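Wollelthorpe library gets its landscape room back

7/11/19

Good news for anyone who has missed the upstairs reading room at the Wollelthorpe library: it opens again this month, and it is going to be full of hills! The Skandidska walking club has spent the spring gathering maps, diaries and sketches from its long route over the northern moors, and all of it goes on show for 4 weeks in July.

Yung-ching Ng put the collection together and can hardly wait for people to see it. "We asked members for a few old maps and got boxes and boxes," Ng said. "There are route notes in there that I had never seen, and I've walked that path since I was nine."

The oldest item is a copy of a land survey from 1515, on loan from the Alhassan family, with the sheep tracks still marked on it (and one very odd drawing of a goose). Next to it hangs a hand-colored map by the club's founder, Zurov, who walked 700 miles in a single summer and wrote down nearly every stile.

The town gave $3000 toward new lamps and shelving, so the big maps can finally be laid out flat. Children can color in their own copy of the route, and club members will be on hand in the afternoons to talk about boots, weather and where to find the best views. Entry is free, and the tea urn will be on. 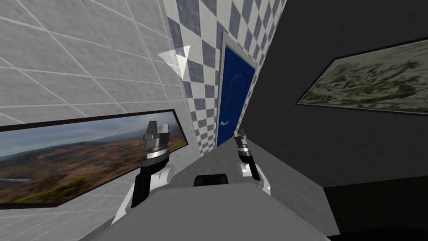
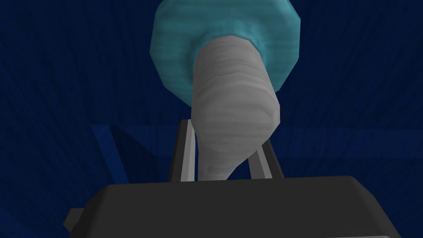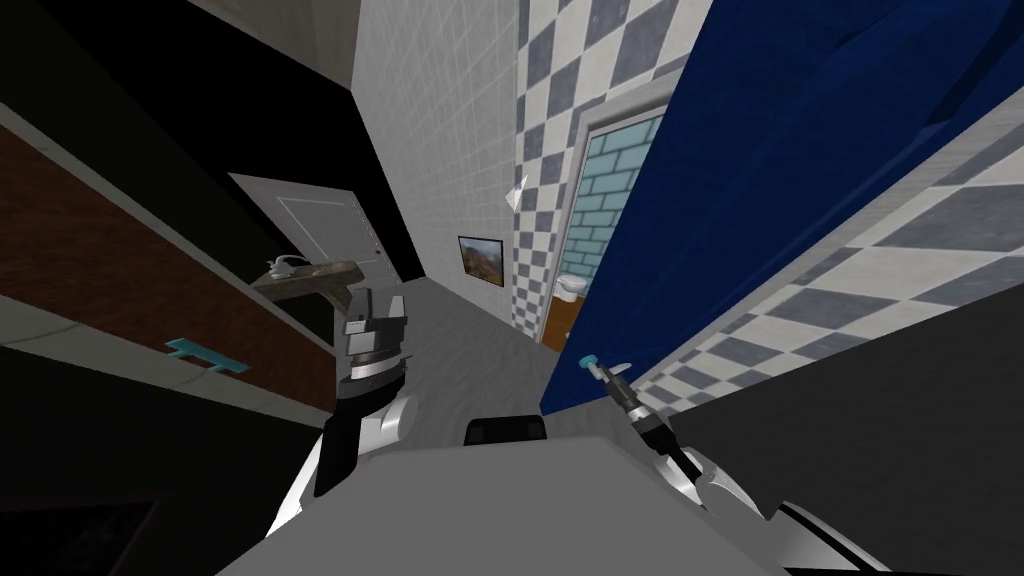
Simulated views: a wide landscape painting on a tiled wall, top; a teal-capped cylinder, middle; a shelf and dark blue shower curtain, bottom.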